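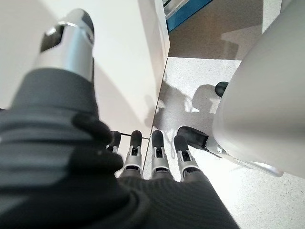
Manga de punto gris oscuro, acanalado fino.

27 de septiembre de 2025
Por la moderación de la lista
Lectura: 2 min

Asunto: Re: [punto-a-mano] Lavar lana en lavadora

> Llevo desde enero lavando los jerséis en la Bota, programa de lana a 30 grados
> y centrifugado a 400, con una cucharada de Jivach. Ni una bolita, ni un
> centímetro menos. El que siga lavando a mano es porque quiere.

Pues seguiré queriendo. No dudo de que a ti te vaya bien, pero me faltan datos. ¿Qué lana? Si es superwash, la lavas con lo que sea y aguanta. La Amaral que muchos compramos el año pasado no lleva tratamiento, y a mí una manga se me quedó 2 centímetros más corta que la otra con un programa «delicado» de otra máquina.

Lo del Jivach tampoco lo veo claro. La etiqueta promete «fibra protegida» y no dice de qué. Un jabón neutro sin enzimas cuesta la mitad.

Si alguien quiere probar en serio: muestra de 13 cm de lado, medida antes y después, secada en plano. Y la misma lana a mano, para comparar – sin eso es la palabra de uno contra la de otro.

Los canalés, además, ceden a lo ancho con el peso del agua. No los colguéis.

Mensajes recientes en la lista
Cardas de segunda mano
Skellex: ¿encoge o no?
Remates elásticos para puños
Polillas, otra vez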